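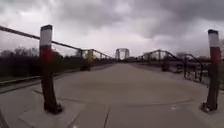
Over the bridge to Sotano: a visit to the Mollah parts depot

April 2025

I had been promising Uzma Niazi for the better part of a year that I would come and see where she works, and every time something came up. So when the Mollah depot at Sotano put on a visitors' day for families, neighbors, and the merely curious, I wrote back the same evening and said yes, put me down, and please tell me where to park.

You don't park, as it happens, or not at the depot. The lot was full of tents, so we were asked to leave our cars on the Trotside bank and walk across the old truss bridge, between the red and white bollards and straight on toward the portal at the far end. It's a nice walk, even under heavy gray clouds and with the trees still bare. Since last October the bridge has also been part of the workplace, because Mollah's delivery carts use it. They are low, six-wheeled things about as big as a chest freezer, made by a firm called Sendau, and they carry boxed spare parts from the depot to the repair shops in Trotside. A good many of the people who work at Sotano used to make that trip themselves, by hand truck or in the little van that had to go the long way by the highway.

There were 24 of us in my group. We got yellow vests, a paper cup of very good coffee, and Manouchehr Vahidi, who has been at the depot for 15 years and was a runner for most of them. A runner was the person who took the parts over. He told us he knew every joint in that deck through the soles of his shoes, and that in winter you learned to lean a loaded hand truck back a little before each one so the boxes didn't hop. I liked him right away. He has the kind of voice that carries over machinery without being raised.

We started at the receiving dock and then went into the picking aisles, which was where I had expected to see robots and mostly saw people. Picking is still done by hand. Too many of the parts are odd shapes, Manouchehr said, and he held up an exhaust bracket and a bag of rubber grommets to make the point. What has changed is the end of the aisle. Pickers used to stack orders on a table and wait for a runner. Now they set them in a numbered drawer, the drawer goes onto a short conveyor, and the conveyor loads the cart. Each cart takes up to 500 pounds, which I gather is much more than anybody ever pushed over the river, though Manouchehr hinted at a bet involving two transmissions that he would not go into with children present.

Uzma was at the dispatch desk, very professional, pretending not to know me until the end of her explanation. She was a runner too, for a shorter time, and she now looks after six carts from a desk with three screens and a headset. The carts drive themselves, but they stop and ask for help when they're unsure of something, and then she looks through their cameras and tells them to wait, go around, or come home. A stroller parked in the way, a dog on a long leash, somebody fishing with their gear spread out. She said the first weeks were full of stops over the slab joints, which the carts took for steps, and that it was the old runners who told the Sendau engineers which joints were worth slowing down for and which weren't. I thought that was a lovely detail. There is a marked-up drawing of the deck pinned by her desk, with notes on it in several people's handwriting.

The depot keeps a board by the break room with the number of crossings made the month before. It said 1,172. A man in our group asked how many people that would have taken, and Manouchehr answered him plainly. There were nine runners. Two retired when the carts came, one left for a job he wanted more, and the other six were retrained, Uzma and himself among them. Nobody was let go. But he also said that no new runners have been hired and none will be, and that running was the job you could get here at eighteen with no papers and a strong back. His nephew had been counting on it. The depot has started taking on two trainees a year in cart maintenance, and that's a better-paid job, but you need to pass a course first, and two is not very many.

I asked him what he missed -- I always ask that, people say I'm nosy -- and he said the air. He's indoors all day now, training pickers and checking drawers. His knees are better and his wife says he's easier to live with in February, but he put on some weight over the winter and he doesn't see the shop people in Trotside anymore. They used to hand him a complaint along with the empty boxes, and half the time he could fix it by walking back and having a word with someone. Now the complaint goes into a form. Management does know about this, to be fair. The shift lead told us that one person a day now rides over in the van to visit the shops, and that the turn is fought over.

Uzma's answer was different. She never liked the crossing, especially with ice on it, and she's glad to be done with it. Her trouble is the quiet. There can be a long stretch with no calls at all and then three carts want her at once, and she says it's a tiredness she had to get used to, more in the eyes and neck than in the legs. They tried full shifts at the desk to begin with. Now they swap out every two hours, which was her suggestion, and she spends the rest of her day in the workshop cleaning sensors and changing wheels. She showed us how a wheel comes off and let a small boy do the last two nuts. He was extremely serious about it.

Lunch was in one of the tents: lentil soup, flatbread, and an orange cake I went back for. I sat with a couple who live near the Trotside end and walk the bridge every morning. They had been against the carts at first, and the wife still finds it strange when one pulls over for her, but they said the drivers of the old van were missed more than the van was.

If you want to go, the depot is planning another day in October. Wear closed shoes, they won't let you past the dock in sandals. The walk over from Trotside is flat and easy to manage, and there's a small cart that will carry your bag if you ask at the tent. I carried mine.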